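Liltberg Allotment Society - minutes of the November meeting

Monday evening, upstairs at the Flanier rooms. We started at half past seven, or a bit after, as the downstairs door was locked and we all stood in the drizzle for a while. I'm doing the minutes again because I was the only one with a pen that worked, so forgive the rambling!

Last month's minutes were agreed, with one correction. I'd written that the lower path was to be "gravelled" when what we'd decided was to get a price for gravelling it. Sorry. Quite a few people had got their hopes up.

Money. We have 871 pounds in the account, and the water bill is still to come out of that. Last year's was 400 and we're expecting more this time after that very dry spring - the tap by the compost bays was hardly ever off. There was a long chat about whether rents should go up. The general feeling was yes, a little, but from next autumn so that people get fair warning. I'm to draft a letter, and it will come to the next meeting before it goes out.

Seed order. We're going with Drovudon again. Their broad beans did really well for most of us and the leeks were lovely (mine weren't, but I planted them too late and then forgot about them). Several people asked for more flowers on the list this time, so I've added sweet peas, cosmos and a packet of mixed marigolds. Lists back to me before the next meeting please, with your plot number on the top - I had three last year with nothing on them at all and had to guess from the handwriting.

Saving our own seed came up too, and this took up a good half hour. The idea is to start chitting things on damp tissue on a plate before we commit them to pots, so we can see what's still alive in all those old envelopes. We all agreed it was worth a go with the parsnips first, as parsnip seed goes off so quickly.

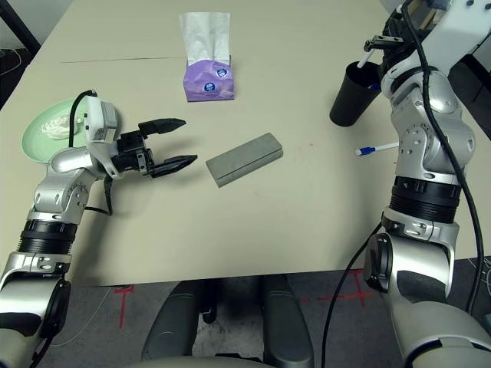 Green plate and tissue, at the left of the table.

Paths and fences. The gap behind plot 49 is bigger than it was and something is getting through it, probably the muntjac, going by the state of the chard. Two offers of chicken wire were gratefully accepted. We'll patch it on the first dry weekend and do the job properly in the spring, when the brambles are easier to get behind. Bring thick gloves, and secateurs if you have them. 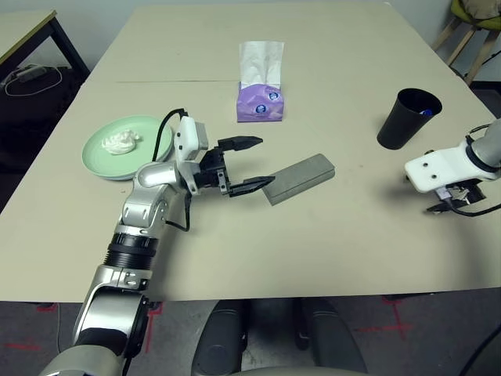
The other thing about the fence is who it belongs to, and I'm afraid we still don't know. The council letter says one thing and our old lease says another. I've been asked to ring them again, and I will, but last time I was on hold right through my lunch and then got cut off - so if anyone knows a better number, do tell me.

Potato day. Yeom Hall is free for it in the new year and the hire charge hasn't changed, hooray. We'll need 4 long tables, egg boxes (start saving them now!) and as many paper bags as you can find. Teas as usual. There was some talk of soup as well, which I'm all for, though the hall kitchen only has the two rings and one of them is very slow.

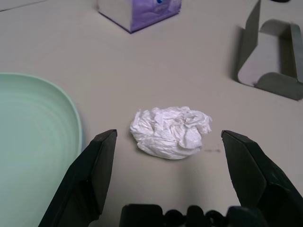 The tissue, close up.

Any other business. Please shut the top gate behind you. The shed padlock is stiff and wants oil, which I'll bring down when I'm next on the plot. Somebody has left a very nice blue flask in the shed, and it's on the shelf by the window waiting to be claimed.

We finished at ten past nine. The next meeting is in the same place, and I'll get the key for the downstairs door beforehand.

Recent items
Minutes of the October meeting
Compost bays: what can go in and what can't
Drovudon seed list and order form
Plot waiting list
Getting to Yeom Hall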